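Leasing at the Flandura Building: questions I keep getting

I handle the office space at Flandura for Travon, and my inbox fills up with the same handful of questions every spring. So I wrote the answers down. Last updated Mar 15, 2025.

Who owns the building now?
Travon does. We bought it from Mirnuno, and the sale has closed, so if your old lease has Mirnuno at the top it's still good. Only the address for the rent check has changed (please, please use the new one!).

How much space is left?
Two suites on the fourth floor. The smaller one is 700 square feet and would suit a little practice or a two-desk business. The bigger one runs along the street side and I'd love to see a design firm in there -- the light is wonderful in the morning.

What's the shortest lease you'll sign?
Two years. I get asked for month-to-month a lot and I do understand why, but the answer is still no. You can sublet after the first year if I've met the new people and the paperwork is in order.

Is the rent gross or net?
Modified gross. Property tax, insurance and water are in the number I quote you. Electricity and cleaning inside your suite are on you. If taxes go up after your first year, you pay your share of the increase, and I'll send you the bill so you can check my math.

Can I paint, or move walls?
Paint, sure, go for it. Walls need drawings and a permit, and Ní Bhriain, the architects we use, have to look them over first. That took almost four weeks last time, so start early.

Is parking included?
One space per suite, in the lot behind the building. Extra spaces are rented separately when there are any, and in March there aren't.

What about coffee?
Ha -- it does come up on every tour. Drinks equipment on a white table:

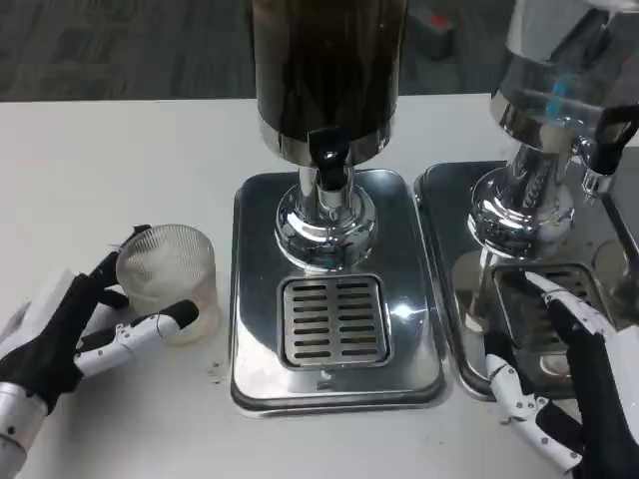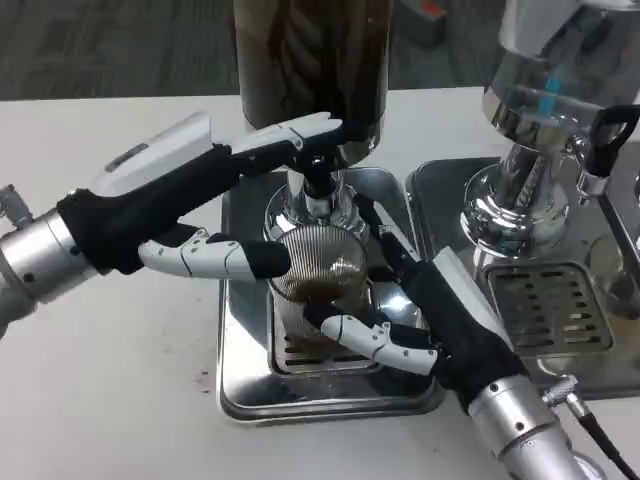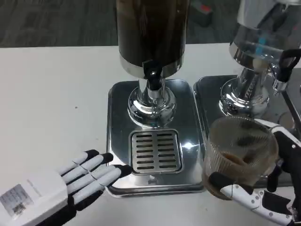
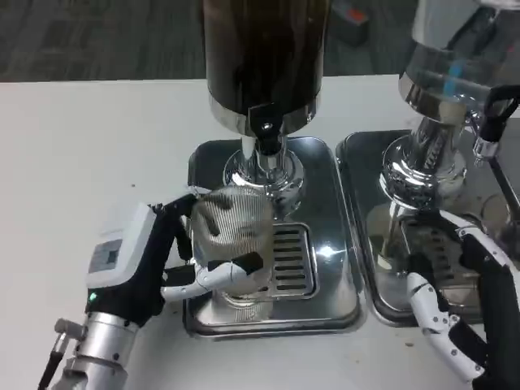
Orla Carroll wrote in to say that the parking answer should mention the street permits, which the city sells to office tenants as well as residents, and that hers came through before she had even unpacked. She also wants to know if the sublet rule covers a single desk. It does, same as for a whole suite.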